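Costero cable kit for small bench arms – review
Posted 24 October 2020

I look after one white robot arm on a white table. It spends its days picking up fruit and kitchen things while other people work on the software, and I do the upkeep. In February I fitted the Costero cable kit to it, after going through two sets of cable ties and a split outer jacket on the wrist camera lead. The kit cost $599, which is a lot for clamps and sleeving, so I waited a good while before writing this.

In the box you get four clamps, two lengths of sleeve, a bag of screws and a printed sheet. The sheet is poor. It shows a different arm from mine and gives no bend radius, so I used the figure from the arm's own manual.

Fitting took roughly four hours with the power off and the arm locked out. I started at the base and worked toward the wrist, which I would recommend. If you start at the wrist you end up with all your slack at the wrong end. Leave the screws finger tight until you have moved every joint through its range by hand, then go back and do them up.

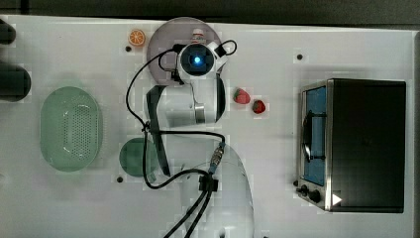 The folded pose is the one to check most carefully. With the wrist brought in over the middle of the table, the black cables have to loop out past the gripper and come back to the clamp near the edge, and that is where I got the length wrong the first time. I had the loop too short and the camera connector was taking the strain. I let out more cable, ran the arm at low speed and watched the connector through a full cycle before I was happy with it.

The clamp itself is good. It opens with a hex key and you can take out one cable without disturbing the rest. I had a Grislow clamp before this and had to strip the whole bundle to change one lead.

The sleeve is less good. It frays where it is cut, and the sheet doesn't tell you to seal the ends. I used heat shrink from Landry on mine. It also holds crumbs and juice, so if your arm works around food you will be wiping it down often.

My routine now is a quick look at the loops each morning, and once a month I check the clamp screws and unplug and reseat the connectors. None of the leads has needed replacing so far.

Gakine sells a cheaper kit with plastic clamps. I haven't tried it on this arm. For an arm that moves all day I would buy the Costero again, but I'd throw away the sheet and buy the heat shrink at the same time.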